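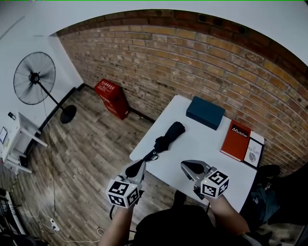 # horkdale-cannabis-abstracts

Hand-sorted abstracts on medical cannabis, English + Portugese. Put together by Heloísa Cordeiro and Simone Guerra, for the Seixas reading group first, everyone else second. Take it, use it, tell us what's wrong.

Not medical advice. Please don't write to us about doses.

## What's in it

- 70 abstracts, each tagged by condition
- 40 of them tagged by both of us, the rest by Simone only
- a short glossary (THC, CBD, "full spectrum" and so on)
- notes on papers we dropped and why

Conditions covered:

1. chronic pain
2. epilepsy, mostly childhood
3. nausea from chemo
4. spasticity in MS

Sleep and anxiety were in the first draft. Pulled in February. Too many papers where the product was never described properly, just "cannabis oil", no strength given. Might come back.

## Files

- `abstracts.csv` - main table, one row per paper
- `glossary.md` - plain words, meant for patients
- `dropped.md` - rejects. Read this before asking why X is missing
- `unden/` - old tags from the Unden spreadsheet, kept for comparison, do not merge

## Columns

| column | what |
|---|---|
| `id` | our number, gaps are fine |
| `lang` | en or pt |
| `condition` | one of the 4 above |
| `form` | oil, capsule, spray, smoked, vapor, unclear |
| `compare` | placebo, other drug, none |
| `finding` | helped, no difference, worse, mixed |
| `sure` | 1 to 3, how sure the tagger was |
| `tagger` | HC, SG, both |

`finding` is what the authors claim in the abstract. We did not redo any stats. A "helped" in a paper with no comparison group is still "helped", so always filter on `compare` too.

## Known problems

- Epilepsy rows lean heavily on purified CBD. Don't read them as being about the whole plant.
- `form` is a mess for older papers. Lots of "unclear".
- Side effects are not tagged. We know. It's the next job.
- Pain is one big bucket, nerve pain and back pain lumped togther.
- Accents break in `abstracts.csv` if your spreadsheet program guesses the encoding. Open it as UTF-8.
- Legal status by country: not here and not planned, goes stale too fast.

## Tagging

We used Rikia for the tagging screens, then exported. Where we disagreed on a row we talked it over and Heloísa had the last word on anything in Portuguese. Rows still argued over have `sure` = 1.

## License

Tags, glossary and notes: CC BY 4.0. Abstract text belongs to the publishers, check before you repost it.

## Fixes

Open an issue with the `id` and the line you'd change. One row per issue pls. Replies can be slow, mornings are best.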